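Home | Products | Guides | Contact
Print this page | E-mail this page

Bolstead Kitchen Sorting Guide
Section 2: Cans and wrappers

Use this section once the basket has been rinsed and dried. You will need one open basket, a tea towel and somewhere to put it down in the kitchen.

1. Choose a spot you can reach from the sink. Keep it clear of the cooktop.

2. Empty each drink can fully and rinse it under the cold tap. Stand it upside down on the tea towel for 30 minutes.

3. Place the cans in the basket upright or on a slight lean. Do not crush them if your local depot pays by the container.

NOTE: The holes in the wall of a plastic basket let air through. They also let drips out, so put a tray underneath on timber benchtops.

4. Wrappers and clear plastic can share the basket with the cans until it is emptied. A green basket with a red can, a pale blue-grey can and a crumpled wrapper in it is a typical mixed load. 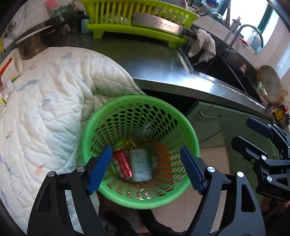

5. Sort the mixed load before it reaches the rim. Cans go to the can bag, and soft plastics go to the Starell pouch (part no. 311).

CAUTION: Never reach into the basket for a can with a torn edge. Tip the load out onto newspaper first.

6. Wash the basket in warm soapy water. Do not use boiling water or solvent cleaners.

For replacement pouches see page 77.

Contact us | © Bolstead, Nerkgate | Back to top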